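Mistberg Chores and Machines Circle
Minutes of the October 2019 meeting
Held in the upstairs reading room, Mistberg Library

Present: 10 members, plus two guests from the Landska repair shop
Minutes of the July meeting: read and accepted, with one fix (the dishwasher talk ran 40 minutes over, and the minutes had said 14)

1. Matters left over from July

The reading list has gone out. Several members said the long paper on towel folding was worth the trouble, and one has read it twice. The question from last time, whether a folding machine could cope with a fitted sheet, is still open. Two members tried to write down the steps for folding one by hand so the group could see how hard it would be to hand over. Their lists did not match after the third step, and both lists ended with the word "smooth." The group enjoyed this a great deal and wants both lists typed up and kept.

The window-cleaning machine bought secondhand in the spring is still going strong on the big flat pane at the front of the Landska shop. It has not been tried on the divided panes at the back. Its owner will bring it in if there's a spare outlet near the window.

2. Floors

Everyone agrees that floors are the success story. Seven of the members present have some kind of robot vacuum at home and most would replace it tomorrow if it broke. There was a very lively half hour on what people now do to their houses to suit the machine: cords lifted, chair legs put up on the table, a bath mat moved for good. One member has picked a new couch by the height of the gap underneath it.

The question was put whether this counts as the machine doing the chore or the person doing a new chore for the machine. Opinions went both ways. The member with the couch said she spends less time on floors than she ever has and is delighted. Another member pointed out that pet bowls, socks and dropped toys still have to come up by hand first, and that picking up was always the part he disliked.

This led straight into the main item.

3. Main item: can a machine tidy up yet?

The discussion leader had asked everyone to come with one small job from their own home or shop that they would gladly give away. The jobs brought were:

Emptying the toy box and sorting it back out
Putting groceries away
Clearing the bathroom shelf before wiping it
Pulling stray parts out of the returns bin at the shop
Matching socks
Loading the dishwasher so that it all fits
Taking the lids off things

The group noticed that nearly every one of these starts with the same act, which is reaching into a box or a bag or a cupboard and taking hold of one thing out of several. So the rest of the item was given over to that.

The Landska guests spoke about the shop floor. They visited the packing hall at Rerkance in the summer, where arms lift boxes of one size all day long and do it beautifully. The hall handles 2,000 boxes on a normal shift. They were both bowled over by how steady the work was. The same hall has a bench at one end where people deal with anything that arrives opened, crushed or in a bag, and that bench is all human hands. The supervisor there told them the bench is the job he would automate last.

A member who used to teach in a preschool said this was exactly the toy box problem. Her room had 144 building blocks (she knows because she had to buy them) and an endless supply of other stuff that ended up in with them. A four-year-old can be told "just the blocks" and will do it, slowly. She wants to see a machine do "just the blocks."

Points made in the discussion:

a. Soft things and hard things want different handling. A sponge gives when it's squeezed, and can be held quite firmly without harm. A ripe pear can't. A person changes grip without thinking about it. A machine either has to be told, or has to feel it, or has to be built with fingers gentle enough for everything.

b. Corners are worse than the middle. One of the guests was very good on this. When a thing sits in the open there is space to come at it from several sides. When it sits up against a wall with something else beside it, the fingers have nowhere to go. People get round this by nudging the thing out first with one finger, often while already reaching for it.

c. Odd shapes. Spray bottles were the favorite case. You can take one by the body, by the neck or by the head, and if you take it by the head you may catch the lever. Cups on their sides came second, as they roll.

d. Speed matters less than people think at home, and a great deal in a shop. A machine that took all night to clear the kitchen table would be very welcome in most of our houses. It would be no use at all at Rerkance.

e. Being left alone with it. Several members said they would happily wait for a slow machine but would not be happy to stand over it. The couch owner said her vacuum earned its place on the first day she went out and came home to a clean floor.

The group then went through the sort of mixed bin that grasping work is done on, with the chore list in hand. Members found it far more like real life than the rows of matching boxes. It has an apple-like fruit, a spray bottle, a cup and a couple of toy blocks in it, and the arm has hold of a scrubbing sponge, tilted in its metal fingers. The preschool teacher went straight to the left front corner, where the blocks, the fruit and the bottle are all together, and said she would like to know which one it would go for next. Most hands went up for the cup, since it lies out on its own. The guests pointed to the leaf over the base of the bottle as the kind of small thing that makes a person slow down. 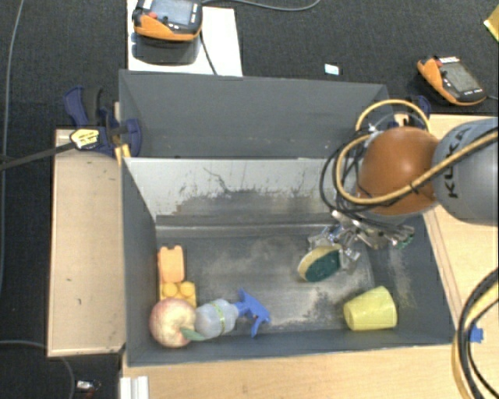
4. What would count as "yet"

The leader asked the group to settle on a fair test, so that we're not having the same argument each year. After some back and forth, this was agreed:

The machine must clear a container of mixed household things it has not been set up for in advance.
It must put each thing down, not drop it.
It must not bruise fruit.
The owner must be able to leave the room.
If it can't manage an item, it should leave that item and carry on with the others.

The last line was added by one of the Landska guests and was the most popular of the lot. Several people said they would pay good money for a machine that did eight things out of ten and left the other two in plain sight.

A member asked for "must fit through a normal door" to be added. Held over, as nobody could agree on a normal door.

On the main question the show of hands was: floors, yes, already; single repeated shop jobs, yes, already; clearing a mixed bin under good conditions, close; tidying a real child's bedroom, no. The mood was hopeful all the same. Three members who voted no on bedrooms asked to have it recorded that they expect to change their vote.

5. Reports

Laundry. Nothing new on folding since July. The member following this has seen two more clips of towels and none of shirts with buttons. She would like somebody else to look at socks, as she has enough to do with sheets.

Kitchen. The Panagiotou bakery has offered to let a small party come by before opening to look at their dough divider, which is about as old as the building and still does the work of two people. The group was very keen. It was pointed out that this is a machine doing a chore perfectly well without any cleverness in it, and that we ought to look at more of those. Wear flat shoes; flour on the floor.

Shop floor. The guests will ask whether Rerkance would take a visit from the full group. They would like to see the bench at the end as well as the arms.

6. Home trial

Members agreed to try the following before we next meet, and to write down what happens:

Put five or six mixed things in a box with fairly high sides. Take them out using kitchen tongs, one hand only. Then do it again with one eye shut. Note which item gave the most trouble and where in the box it was. Use at least one piece of fruit, and check the fruit the next day.

The preschool teacher will try it with her grandchildren too. Salad tongs are allowed but should be noted as such.

7. Other business

The kettle in the reading room trips the power if the projector is on. Please ask before boiling.

The folder of clippings has been missing its "Gardens" section for a while. If you have it, please put it back on the shelf by the door. Robot mowers are down for a later meeting and we'll need it.

A request was made for shorter reports and a longer main item. Agreed.

8. Next meeting

Same room, same time. Main item: dishes, from table to cupboard. Please bring one plate or bowl that you think a machine would hate.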